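Chapter 3
Laying and Clearing the Table

Before you start

This chapter deals with the small dining room: one or two tables, a handful of people and a short list of tableware. Larger rooms are dealt with in Chapter 4. You should have read the section on storage in Chapter 2, as the names used there for cutlery and dishes are used again without being repeated.

The working examples come from the training room at Oltbridge, set out by Samran Nakpan. It has light folding tables, a hard floor and very few pieces on show at once. Students at Tunstall use the same exercises with fixed tables, and the order of work does not change.

3.1 The bare table

Begin with the surface. Wipe it from the far edge towards you, then go along the rim with a separate cloth. A patterned top needs more care than a plain one, as crumbs and dried spots are easily missed among the veins. Look along it from a low angle before you put anything down.

Bring out the drinking cup and the cutlery only when the top is dry. At this stage they may be put down anywhere on the table.
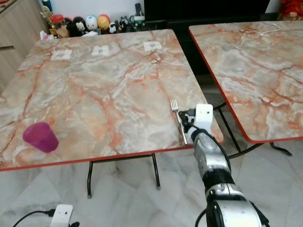 Fig. 3.1 A cup and a fork on a marble-patterned table, before laying.

Handle a cup by its lower half and a fork by its handle. Fingers should stay away from the rim and the tines.

3.2 The floor

Many trainees leave the floor until last. Check it before the meal as well, and walk once round each table. Dropped cutlery is a slipping hazard and must go back to be washed, even if it looks clean.
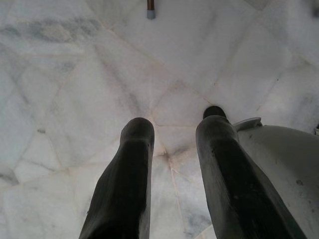
Sweeping comes before mopping, and both are done with the chairs moved out. Work backwards towards the door so that you do not tread on the part you have finished. Where the floor is laid in irregular pieces, as with crazy paving in pale marble, the seams run in every direction and no single line of sweeping will follow them. Go over such a floor twice, the second time across the first. Allow 20 minutes for drying before chairs are put back.

3.3 The room around the table

A dining room is often used for other things. There may be a television, a cabinet, toys or papers close to the place where people eat. Move what belongs elsewhere and leave what belongs there, but make sure that nothing hangs over the eating surface.

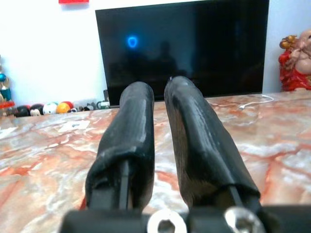

Leave enough space between the back of the table and the wall for a hand and a cloth. If the table must stand close, pull it forward to clean behind it and then return it. Check the folding legs each time the table is moved. They should be fully open, with all the feet resting on the floor.

3.4 A single place

The simplest place in this book has a bowl, a plate beneath it, a fork and a spoon. Put the plate down first, near the front edge, and set the bowl in the middle of it. The spoon goes on the right, with its handle towards the person eating.

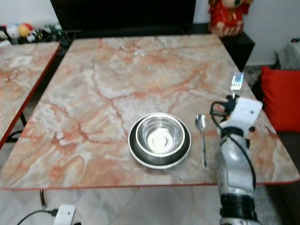 Fig. 3.2 Bowl and plate in position, with the spoon to the right.

The fork is added last. Stand back and compare the place with the plan before going on to the next.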